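Undus Robotics Workshop: Notes for Session 7
Working in the simulator: two arms, one table
Handout posted 2021-03-30

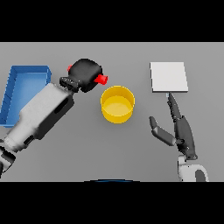 Fig. 1. The Skundum table in the simulator, with the yellow cup between the left gripper and the right hand.

Welcome back, everyone! I've written these notes a little fuller than last time, partly to help the people who missed the February sessions and partly so that you can read them over a sandwich before we start. If you already have the Skundum scene running on your own machine, feel free to skip down to the part on logging, though I'd be happier if you read the whole thing.

What we are doing today

Up to now we have worked with one arm at a time. Today your team will drive both, and the task is a plain one: get the cup into the blue tray, then get it back out and set it on the white plate. You may choose which arm does which part. Most people's first thought is to let the left side do all the lifting, and it's a perfectly good first thought, but look at how far the plate is from the tray before you settle on it. A handover in the middle of the table may save you a long, awkward reach (and it is a lot more fun to watch when it goes well).

The two sides are different on purpose. On the left you have the black gripper head, and on the right the dark grey hand with its long index finger and shorter thumb. They don't take the same commands, so please don't copy the left arm's script over and change the name at the top. I did exactly that when I was building the exercise and lost a whole evening to it.

Getting started

Open Trelent and load the scene called "two_sides". Press reset once and let everything settle before you send anything. Then move each arm by hand with the sliders for a few minutes, without trying to do the task at all. I know this feels like dawdling! Do it anyway. You want a feeling for where each elbow goes, and the left forearm in particular is a big boxy thing that can pass right over the tray and hide a good part of it from you. If you can't see what you're doing, turn the view or bring the arm back toward you.

Coming up to the cup

The cup has straight walls and no handle, so there's no wrong side to take hold of it from. Stop short of the rim first, check your height, and only then close the gap. The left gripper in Fig. 1 is at that sort of distance, with a narrow strip of table still showing between the red nub and the cup. When you bring in the right hand, keep the thumb and finger open until you're quite sure the cup is between them.

Mind the long finger. In the same figure its tip is very near the bottom edge of the plate, and a small wrist turn from there is plenty to bring the two together. Plate contact costs points, as you'll see below.

Logging your runs

Each team should hand in 12 runs, good ones and bad ones alike. Please use random seed 3141 for the first, so we can compare teams fairly, and whatever you like after that. Save the logs to your team folder on Maillard and write a sentence or two beside each run saying what you changed. "Tried again" is not a change, as I have said before and will surely say again.

Points

The exercise is worth 70 points in all. Half of those are for the task and the other half for your notes, so a team with a stubborn cup and a careful notebook can still do very nicely. Knocking the cup over costs two points and touching the plate with either arm costs one.

For next time

Bring one run that puzzled you and be ready to play it back for the group. Read the chapter on reach and joint limits too, at least as far as the worked problem with the shelf.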